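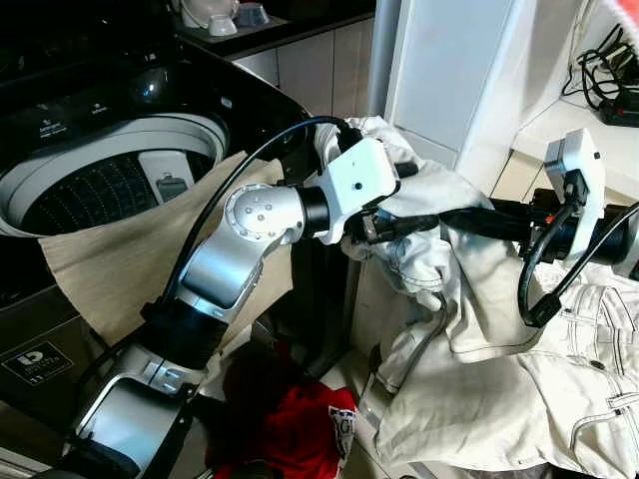 Photo: terkside_laundry (click to enlarge)

Black top loader, lint question
Forum > Home > Laundry and Appliances
Page 1 of 1

terkside_laundry wrote:
We moved into a rental in February and it came with a black top loader. I had a front loader for years before this and I'm still getting used to it. Dark clothes come out fine. White cotton comes out with gray fuzz on it, mostly along the seams, and I end up going over every shirt with a lint roller.
There is a white plastic piece inside the drum toward the back, with a gray rectangle set in it. Is that the lint filter or is it where detergent is supposed to go? The landlord doesn't have the manual. I've been putting liquid straight in the drum.
Also, is it OK to hang things over the front lip of the tub while I sort the rest? I've been doing that with a beige cloth and my husband says it will wear out the rim.

mudroom41 wrote:
Sounds like a lint filter to me, but I can't swear to it from one photo. On mine the gray part is a mesh pocket and the whole thing snaps out if you push down on a tab at the top. Try that with the drum empty. If it moves, pull it out and turn the pocket inside out under the faucet. If it doesn't move, don't force it. I broke the tab on my old one and the replacement took 5 weeks.

Dranis wrote:
Could just as easily be a dispenser. My sister's top loader has a softener cup in that same spot. Look for a fill line or any printing on it before you start pulling.
The cloth over the lip won't hurt anything. Take it off before you close the lid.

terkside_laundry wrote:
I'll check for a fill line tonight. What about the model number? I looked inside the lid and around the back and found nothing.

Dranis wrote:
Check the sticker low on the front, over by the left edge. It has a logo and some small print. Might only be an energy label but it's worth reading.

coldwash_only wrote:
Filter or no filter, gray fuzz on whites usually means you are washing them with something that sheds. What is that beige cloth? If it's a throw or a towel and it goes in with the shirts, I would start there. Wash it by itself twice and see what comes off.

terkside_laundry wrote:
It's a cover for the daybed. And yes, it has been going in with the shirts. They're all light colors so I figured it was one load.

coldwash_only wrote:
Color is only half of sorting. Anything with a texture goes separately from smooth cotton.

mudroom41 wrote:
I don't agree with that. I've mixed textures for years and a clean filter takes care of it. More likely the drum is too full. A top loader needs room for the water to carry the lint off. Fill it two thirds and no higher.

Ní Chonaill wrote:
You may both be right. I use the shared machines in my building and the shirts come out worst when the load is packed and there are towels in it. One or the other I can live with.
For the original poster – shake each piece out before it goes in, and turn the shirts inside out so the fuzz ends up on the side that doesn't show. Run an empty hot cycle first as well. You don't know what the last tenants washed in it.

Dranis wrote:
Empty hot cycle, yes. I'd skip the powdered drum cleaners. I paid for a tub of Drovurel and it did nothing that hot water hadn't done already.

coldwash_only wrote:
Drovurel worked fine on mine. You have to let it sit for 2 hours before the rinse.

Dranis wrote:
I let it sit overnight. No difference.

terkside_laundry wrote:
Update. It snaps out, so it's the filter, and the pocket was packed solid. I rinsed it, ran an empty hot cycle on Saturday and then did the shirts without the daybed cover. Much less fuzz, though there is still a little on the collars. I'll do the cover alone next time. Still haven't looked at the sticker.

mudroom41 wrote:
Good. Clean it every few loads. The collars should clear up after another wash or two.

coldwash_only wrote:
And keep the cover out of there.

Thread viewed 191 times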